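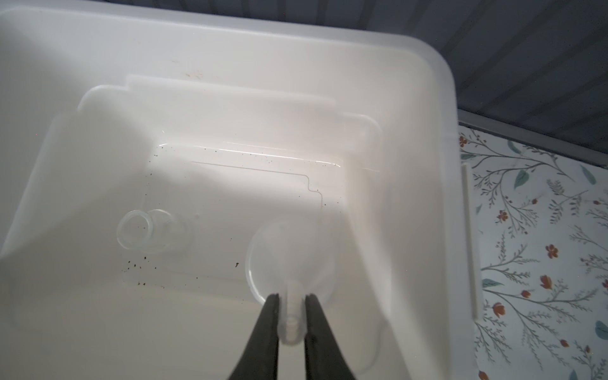
Mirnell voice timer set: README

Mirnell is a small collection of spoken kitchen timer requests for anyone tinkering with a smart speaker at home. There are 400 clips from 6 speakers, all recorded in ordinary kitchens in Gronatcombe, with kettles, extractor fans and one very keen budgie left in. We love the budgie. Please don't filter it out before you've tried your model on it!

What you get

One folder per speaker, mono WAV files, and a plain text file with the wording of every clip. 315 of the clips were recorded near the speaker and the rest from the next room with the door open, so you can see how your wake word copes with a bit of distance.

Getting started

Unzip the archive, open settings.txt and put in the path to your clips folder. Then run check_clips, which plays two files and prints their wording. If the words match what you hear, you're ready to go.

Changes

Jul 30, 2023: second release. Periklis Raptis went through every transcript and fixed the "fifteen" and "fifty" mix-ups, a lovely bit of patient work. Volume levels are now even across folders.

Known problems

Speaker 2 has a faint hum on the next-room clips. Cancelling requests ("stop the pasta one") are thin on the ground, and we hope to record more in August.

Credits and use

Recorded by Marina Drakos and Yi-chun Tsao, with the Fonidham playback script by Evanthia Kouris. Free for home and classroom use. If you build something with it, do write and tell us, we'd be thrilled to hear it running.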